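Asunto: Re: Material de la mesa de clasificación y devoluciones pendientes
De: Hanne Thorlacius
Para: lista de usuarios del taller, Nirkaseo
Cc: Gillespie Drummond

Estimados compañeros y compañeras:

En respuesta al mensaje de Annag Menzies, que reproduzco parcialmente más abajo, la Coordinación de Talleres comunica lo siguiente en relación con el material menudo de electricidad y medición.

> El sábado, 10:15, Annag Menzies escribió:
>
> Buenos días. Al preparar el cierre de mayo he comprobado que en el armario
> faltan por devolver 2 cintas métricas y que hay material en la mesa
> de clasificación que no figura en la hoja. Ruego que se indique si las cajas
> de conexiones van con el material eléctrico o con el de montaje, porque
> en la hoja anterior aparecen en los dos apartados. Tampoco tengo claro
> dónde registrar los adaptadores de corriente con el cable puesto.
>
> Un saludo,
> Annag

Respecto de la primera cuestión, las cajas de conexiones se registrarán en adelante como material eléctrico, con independencia de que estén vacías o contengan alguna pieza. Quien encuentre una caja con algún componente en su interior deberá dejarlo donde está y anotarlo en la columna de observaciones. Angus Strachan corregirá la hoja común para suprimir el apunte duplicado, que corresponde a la línea 46.

Los adaptadores de corriente se inventarían junto con su cable. Se solicita que este se recoja con una brida de velcro antes de guardarlo en el cajón y que no se deje colgando del borde de la mesa al terminar la jornada.

En cuanto a las cintas métricas, se recuerda que son de uso compartido y que el préstamo debe anotarse también cuando la herramienta no salga del taller. Las dos que reclama Annag siguen pendientes. Quien las tenga puede entregarlas directamente en el despacho 193 o dejarlas en la bandeja de entrada, indicando su nombre.

Los artículos que lleguen envueltos en plástico transparente no se desembalarán hasta que Amber Stockdale haya cotejado el albarán de Kellbridge. El mes pasado se retiraron varios envoltorios antes de tiempo y fue preciso tramitar la devolución sin el embalaje original, con el consiguiente retraso en el abono.

Se ruega asimismo que la clasificación se efectúe siempre sobre la alfombrilla de fieltro gris. El tablero blanco se raya con facilidad y su reposición no está prevista en el presupuesto vigente.

El procedimiento, a partir de este mensaje, queda fijado en los pasos siguientes:

1. Depositar el material sobre la alfombrilla, sin mezclarlo con piezas de otros puestos. Las cajas de conexiones, los adaptadores y las cintas métricas pueden compartir superficie mientras se clasifican.
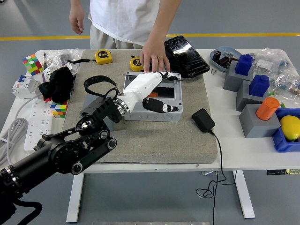

2. Anotar cada artículo en la hoja común, guardarlo en su cajón y firmar la línea correspondiente. Las dudas se remitirán a esta misma lista.

Atentamente,

Hanne Thorlacius
Coordinación de Talleres
Nirkaseo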